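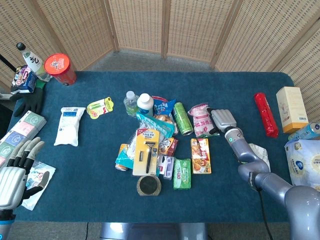
*Glove and packets on the blue table, May 29, 2018*

## Greenhouse walk-through, Kelby side

I did this one before lunch, so forgive the short notes. Next round is in June.

- [x] **Door and vents.** All open fine. The roof vent nearest the road still squeaks, and I keep forgetting the oil!
- [x] **Drip lines.** Walked all 27 rows of peppers. Found 3 clogged emitters and swapped them on the spot.
- [ ] **Feed tank (3000 liters).** Lid clamp is loose again. I tied it down with twine, but it needs a proper bolt from Drarnbridge before anyone climbs up there.
- [x] **Sprayer.** Hose good, nozzle good, pressure gauge readable. I rinsed it twice anyway (old habit).
- [ ] **Chemical cabinet.** Locked, but the Trular label on the top shelf is peeling and I could hardly read the rates. Print a new one.
- [x] **Walkways.** Two hoses across the middle aisle, moved them. Please coil them up when you're done, I nearly went flying.
- [x] **Eyewash bottle.** Full and in date.
- [ ] **Heater.** Didn't test it. The Yau manual wants the fuel line checked first and I ran out of time.

Low overnight was 59, so the plants are happy enough without the heater for now. Bolt first, then the label.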